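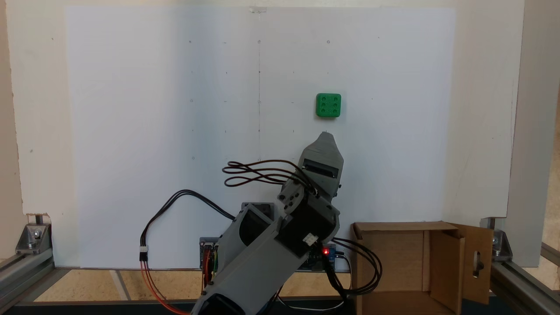
Grosmont Phone Group, minutes of the June meeting

There: Izzati Simanjuntak, Dehua Peng, Primo Sala, Faraji Mohamedi and me, Rosario Marchetti, taking notes (so blame me for the spelling). We started a bit after seven, once Primo had found the wifi password.

1. Last time
Agreed as right, apart from Dehua pointing out that I'd written "silenced" where she'd said "archived". She's quite correct, they do different things, and I've fixed it.

2. Notifications in Hosano
Well, this took up most of the evening! We now have 62 people in the main chat and it went past 3000 messages last month, so every phone in the group is buzzing itself off the kitchen table. Izzati had tried turning the sound off altogether but then missed a call from her sister, because on her phone calls and messages share one setting. Faraji showed us how to mute the chat and still let through anything with your own name in it. You hold your finger on the chat, tap Quiet, then tick Mentions. Primo couldn't find Mentions at all and we think his app needs updating.

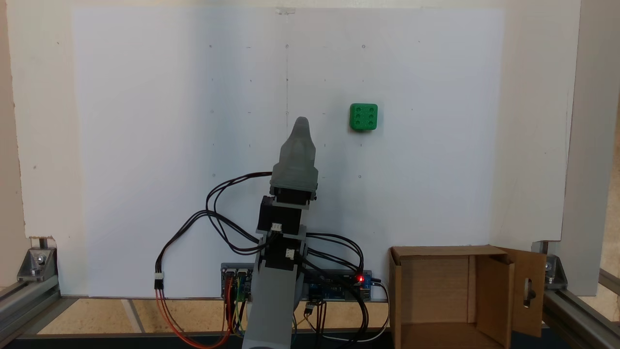 Dehua asked if muting shows up to other people. Faraji says no, he's tested it with his son's phone. I'm still going to check mine.

3. Splitting the chat
Izzati would like 2 chats, one for proper questions and one for everything else (holiday photos, mainly, and I know I'm guilty there). Primo is against it and thinks people will only post in both. We went back and forth for ages and settled on trying it until the next meeting. Izzati to set it up on Saturday.

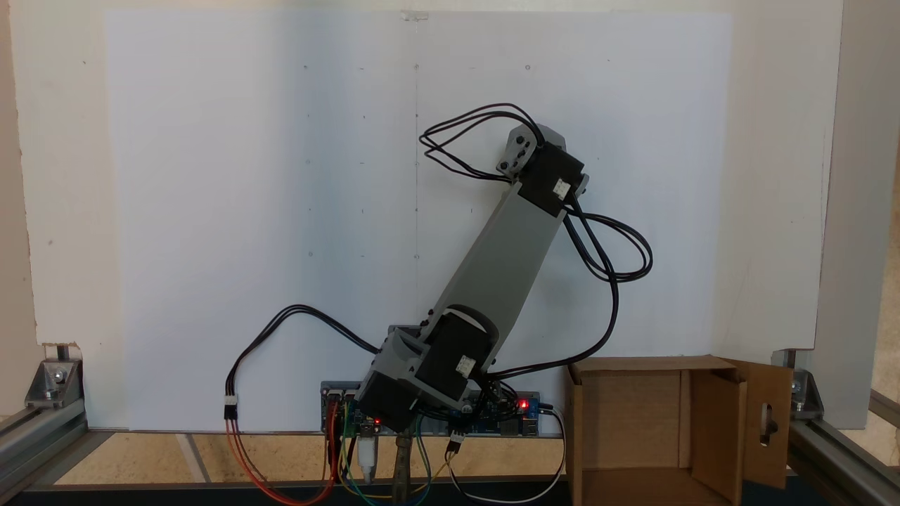 4. Backups
Faraji lost 8 months of messages when he changed phones, poor man. Dehua is writing a one-page guide on saving chats before you swap, with big print. I offered to try it out on my old Lurkholm handset, if it will still charge.

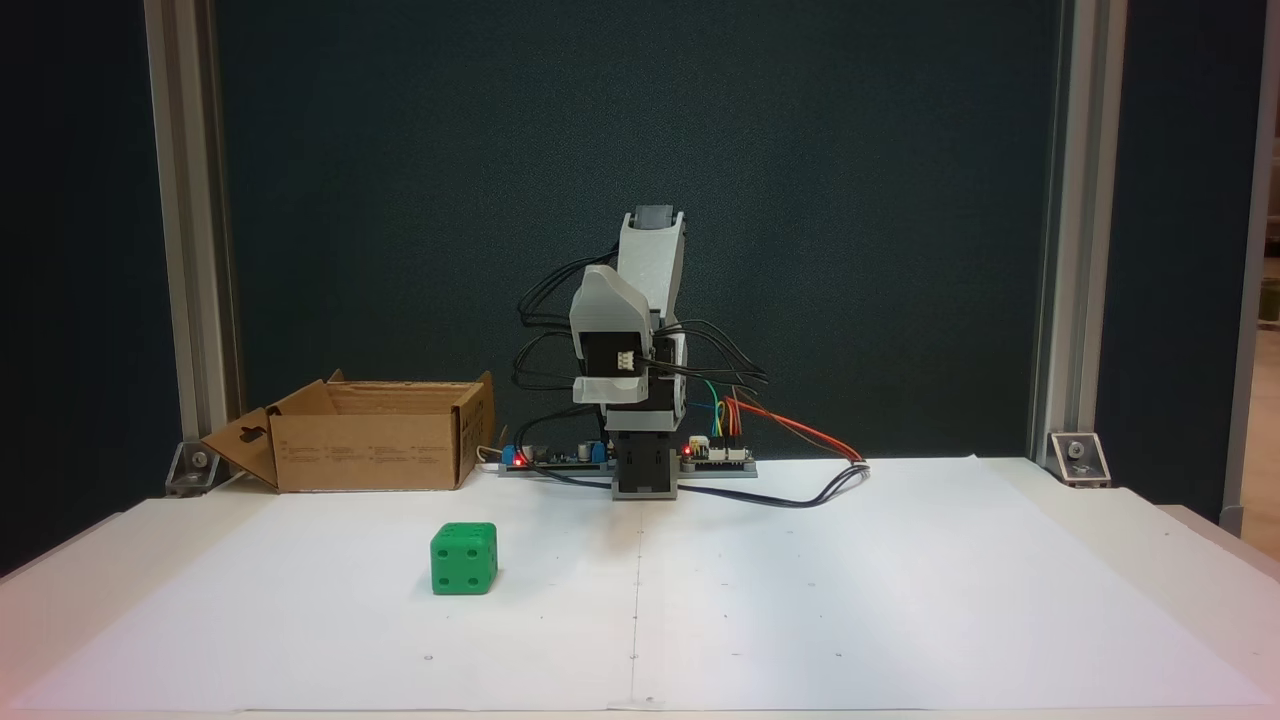 5. What we'd like from Hosano
I'm sending them our wish list this week. Top of it is a better sign for unread messages, as the pale grey dot is hopeless for half of us. I said I'd want something like the little red light glowing on that circuit board by the foot of the robot arm, small but you can't miss it. Primo wants a bigger keyboard and Dehua wants to be able to unsend a voice note.

6. Anything else
Primo to update his app. Izzati is bringing biscuits next time. Finished just before nine.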